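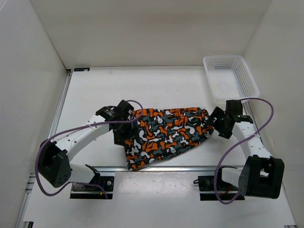 Sarnuton Laundry Room: The August Gallery

August is the month our laundry room finally got the attention it deserved, and I am so happy with how it came out! We share the space between two households, and the folding side had turned into a heap of towels, gym shirts and other people's socks. The plan was to go through the whole lot, keep what gets used, and give every kind of cloth its own spot. My favorite find is the camo piece with orange, white, gray and dark teal blotches on black, which looks terrific stretched out above a white surface. I'd forgotten how much orange there is in it. The plain white basket with the mesh sides is the style I now want everywhere, and I've ordered more from Plavis in the same rectangular shape.

Captions from the rest of the album are below. The full-size versions are on the house drive in the Sitthichai folder.

Camo and other loud prints
These live together now. I used to spread them through the plain stacks and then dig for them every single time. One pile, top shelf, done.

Mesh baskets
Air gets through the sides, they weigh next to nothing, and you can wipe one down in a minute. Mine are for clean things waiting to be folded. Dirty clothes go in the tall hamper by the door, please!

Towels
Fold in half the long way, in half again, then thirds. Kadir Tokgöz taught me this at the old place and I've never gone back. The folded edge faces out, so you can grab one without dragging down the whole stack.

Fitted sheets
Still a struggle. I tuck the corners into each other, lay the sheet down, smooth it with my forearm and fold toward the middle. It comes out square on a good day (and goes to the back of the shelf on a bad one).

Rags
Anything with a hole in it gets cut up. We had enough old T-shirts to fill the Mutix tin, and there's a second bag under the sink for the garage.

The shelf labels
Masking tape and a marker. I tried printed ones and they curled up within a week. Tape peels right off when we change our minds, and we have already changed our minds about pillowcases twice.

Still to do
5 hooks for the back of the door, a better light over the folding side, and a home for the ironing board. If you have a spare tension rod, leave it on the dryer and I'll put it to use.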